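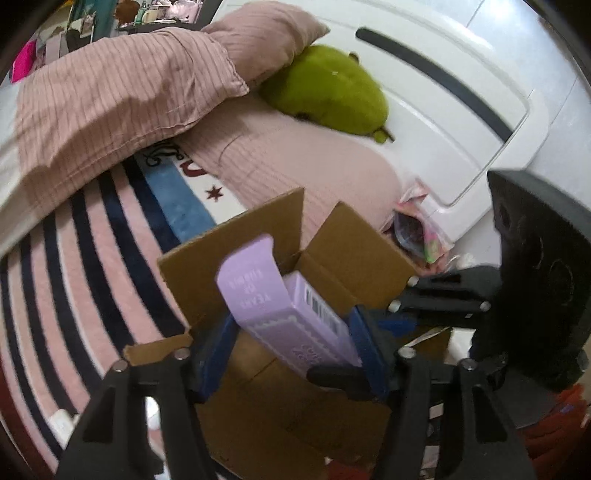 One reader wrote in after the October issue to ask why I keep going on about fingers when the arm is the expensive part, and whether a cheap gripper wouldn't do just as well for anyone working at home. Fair enough! I'd have asked the same a couple of years ago, and I've been chewing on it for long enough that it gets its own item.

So, the arm. The one I've been saving for is the Gosimer, which was $2,495 when I last looked, and yes, next to that a pair of plastic fingers looks like pocket change. But an arm only gets the fingers to the thing. Everything I've ever dropped, I dropped because of what was on the end. That's why I've spent this fall working with hand-held grippers and no arm at all, just me squeezing and the camera watching, trying to settle on fingers before I spend real money on something to bolt them to.

I've been going back and forth between two. The Clurnia is the one with soft pads on the inside of the jaws (dark blue on mine), and the Tjoa has bare fingers with a bit of texture cut into them. I used them on the same sort of jobs, mostly getting product boxes out of shipping boxes, which sounds like nothing and is a real pain. The flaps get in the way. The box you want is usually lying at some silly angle, and printed cardboard is slick enough to slide right out if you only catch a corner.

With the Clurnia I did 28 lifts and lost 2. Both times I'd grabbed too close to an open end flap, where the cardboard has nothing behind it and just folds in on itself. Grab it across the middle, where the sides are stiff, and it'll come up at a slant and stay put. The Tjoa I gave up counting on, to be frank with you. It was great on a plastic bottle and on a wooden block, better than the Clurnia if anything, but on thin boxes I had to squeeze so hard that I left dents. If your stuff is all hard and chunky, get the Tjoa and save yourself some money.

A few smaller gripes while I'm at it. The Clurnia's trigger is stiff, and my hand was done after about 6 minutes the first evening (it has gotten better, or I have). The pads pick up fuzz like you wouldn't believe, and a fuzzy pad doesn't hold nearly as well, so wipe them down with a damp cloth before you start. And check the bolts! I had one work its way out on the Tjoa and spent ages blaming my own aim for a finger that was wobbling.

The camera matters more than I figured, too. On the Clurnia it sits so you get both fingers in view the whole time, big as life, and at first I thought that was a waste of picture. I've come around. When I play a lift back I can see right where the pads met the box, and that's what I want to know when one goes wrong. On the Tjoa the view is wider, lovely for seeing the room, but the tips get small and I end up squinting.

Next up is the Grilimden controller, which a couple of you have asked about. I've read the manual twice and still don't get the bit about grip limits, so if you've set one up, please write in and tell me what you used for cardboard.

Last updated: October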